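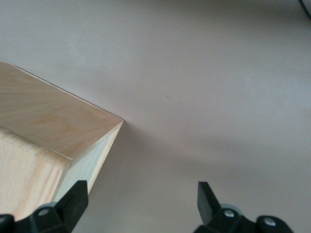
**Cleltow supporters' board > Hockey > Off-season moves: the Sirko trade**

Monday, July 4, 2022

**bluelinebarry**

Starting a separate thread for this as it's swamped the season ticket one. For anyone who missed it, we've sent our second-line centre and next year's first-round pick to Onura, and we get their left-side defenceman plus their third-rounder. The club statement is four lines long and says the usual about fit and character.

My view is that it's a fair deal and a year late. We gave up 173 goals last season and most of the damage came with the second pair on the ice. You can't run the same six defencemen again and expect the goalie to sort it out.

**thirdperiodtony**

Fair deal? We gave up a 57-point centre who is under contract for two more years. Who is playing behind the captain now? The kid from the juniors has played 30 games and looked tired in most of them.

**kettle_end**

Agree with Tony. I don't mind the pick, we're useless at drafting anyway, but you don't move a centre unless another one is coming in.

**bluelinebarry**

There's cap room now. I make it enough for a proper centre on a two-year deal, and free agency isn't shut.

**thirdperiodtony**

Enough for who though? The good ones went in the first two days. What's left is wingers who took faceoffs once.

**Rink_Rat_Row_F**

People are too harsh on the pick. It's protected. If we finish in the bottom five it slides to the year after. That was in the league's trade notice but the club left it out of theirs for some reason.

**kettle_end**

Didn't know that. Makes it slightly better. Though if we finish in the bottom five I'll have other things to moan about.

**pads_and_blocker**

I watched a fair bit of Onura last season because my brother-in-law has the package. The defenceman is decent. He's not quick, but he gets the puck out first time and he doesn't take silly penalties. Their coach had him on the top penalty kill all year. He isn't going to score, so if anyone is expecting him to run the power play, don't.

**bluelinebarry**

That's what I'd hoped. We've got two who can run a power play and none who can clear the crease.

**thirdperiodtony**

So we've paid a first and a centre for a penalty killer. You're not selling it.

**pads_and_blocker**

He plays 22 minutes a night, Tony. It's a bit more than killing penalties.

**oldbarn**

What bothers me is the pattern. This is the third summer running we've traded a forward in his mid-twenties for a defenceman near thirty. The first two were both gone inside two seasons and we got nothing back for either. Same GM, same explanation each time.

**Rink_Rat_Row_F**

The first one got hurt, that's hardly the GM's fault. The second one was poor, I'll give you that.

**oldbarn**

He had a bad knee when we got him. It was in the local paper before he'd even signed his forms.

**kettle_end**

Does anyone know how this affects the Sirko line? As in does the left winger stay with the captain or drop down to help the kid? If he drops down we've got two average lines instead of one good one.

**bluelinebarry**

I'd leave the Sirko line alone. It was the only thing that worked from January onwards. Put a veteran winger either side of the kid and start him in the offensive zone where you can.

**thirdperiodtony**

And hope he doesn't take a defensive draw until Christmas.

**pads_and_blocker**

He won 50 per cent of his faceoffs after the break -- not brilliant, but the bloke we've just traded was only a touch better and he's been in the league six years.

**thirdperiodtony**

Is that all situations or just even strength?

**pads_and_blocker**

All situations. I can't find it split out anywhere free.

**oldbarn**

Changing the subject slightly, does the trade mean the Rornirex Cup squad has to be put in again? I thought the list was closed.

**Rink_Rat_Row_F**

No, it closes in September, after camp. They can change it as often as they like until then. We play Onura in the first round of it as well, so we'll see both of them straight away.

**kettle_end**

He'll score two against us. They always do.

**thirdperiodtony**

Home or away?

**Rink_Rat_Row_F**

Away first, then back here the following week. Tickets for the home leg aren't on sale yet, and the office says season ticket holders have to buy separately.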